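Inside the training cells at Muten: a shift lead on working beside the arms

When Muten installed its first pair of robot arms at the Werkholm site, the staff on the sorting and kitting floor were told in a two-page memo. The shift lead who agreed to speak with this newsletter remembers reading it during a January night shift and putting it in a drawer.

"It told us the name of the project and the location of the equipment," the shift lead said. "It did not say what we would be doing at the end of the year. That was the only question people had."

The interview took place in the break area at Werkholm. At the shift lead's request, and in line with company policy, no names are used.

Muten employs 90 people at Werkholm. Most of them prepare kits of small parts for customers in education and retail, and until the project began all of that work was done by hand. Under the program, known internally as Plesolau, a number of experienced kitters spend part of the week in the training cells, where they guide the arms through handling tasks and review the recordings afterward. The shift lead was among the first to transfer and now divides the day between the floor and the cells.

Asked what the work consists of, the shift lead described it as slow and exacting. Toy bricks are used for much of the early practice. They are cheap, they come in standard sizes, and a poor grip is obvious at once.

"A new person will press too hard or come in at an angle. I did the same. On the floor I never had to think about how I pick up a brick. In the cell I have to think about it all day, and then explain it to somebody else." 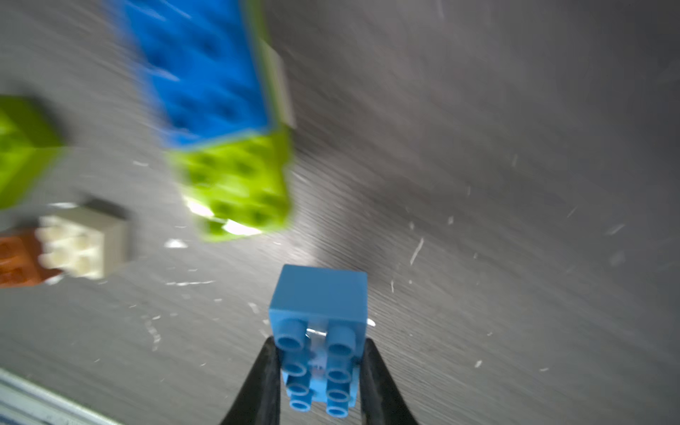
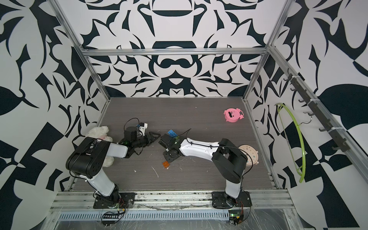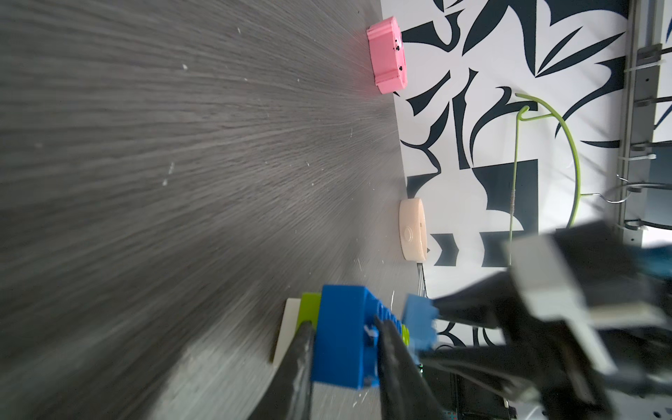 Each recorded attempt is called an episode. The target for the first phase was 2,000 episodes, later raised to 3,000 after the review group asked for more variety in the position of objects on the table. The shift lead supported the change but objected to the way it was introduced.

"The number went up and the schedule did not move. We raised that with management. They gave us an additional month, and I will say that they gave it without much argument."

Reviewing has turned out to be the part of the job that divides opinion. Some colleagues find it restful after years of standing at a bench. Others have asked to return to the floor full time, and those requests have been granted. The shift lead estimates that a reviewer needs several weeks before the judgments become consistent, and would like to see that period recognized in the pay scale. At present, cell work is paid at the same rate as kitting.

"It is skilled work. You are deciding what counts as done properly. If I mark a bad grip as good, that goes into the system and somebody has to find it later."

The question of job losses was put directly. Muten has stated in writing that no position at Werkholm will be removed during the current phase. The shift lead accepts the statement but notes where it ends.

"The current phase is what we have a commitment on. After that we have been promised a discussion. I have told my team to hold the company to it, and to learn as much as they can in the meantime."

Some changes on the floor are already evident. Breaks are now staggered so that the cells can be staffed through the day, which means that people who ate together for years no longer do. The shift lead considers this a real loss and has asked for one shared break to be restored each week. Training is also handled differently. New hires used to learn by standing next to an older colleague, but with several of those colleagues away in the cells, a written guide has taken over part of that role. It is being revised for the second time.

Safety procedures were drawn up with Igwe, the integrator responsible for the equipment. Hands stay out of the work area while the arms are powered, and any operator may stop a session without giving a reason. The shift lead insisted on the second rule.

"People will not press the stop if they think they have to write a report about it. Now they press it, and we talk about it at handover."

On whether the arms will eventually take over the kitting line, the shift lead declined to guess. The machines are patient with repetition, in this account, but a mixed order with a damaged bag or a missing part still goes to a person.

A staff meeting on the next phase of Plesolau is planned for the spring. Questions may be submitted in advance through the shift leads or left in the box outside the Werkholm office.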